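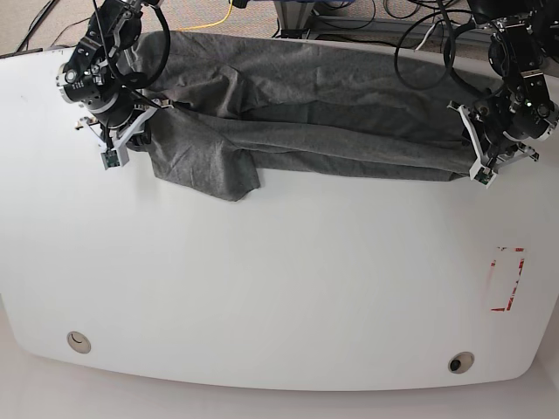 The ferry to Lultdale was late, so Ratih waited in the café with her father's letter. He had written it in November. It was 2 pages long and mostly concerned the roof.

"You're for the island?" asked Treasa, wiping the counter.

"To sell the house."

"Kamarul's house? He owed me for 12 breakfasts."

Ratih put the money down – all of it – and Treasa pushed half back. 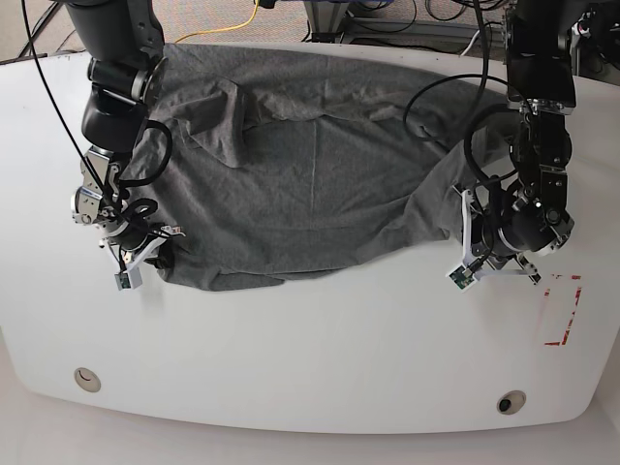
Grey knit top on a white table

The horn sounded. Ratih folded the letter and went out into the rain. She had not yet read the last paragraph.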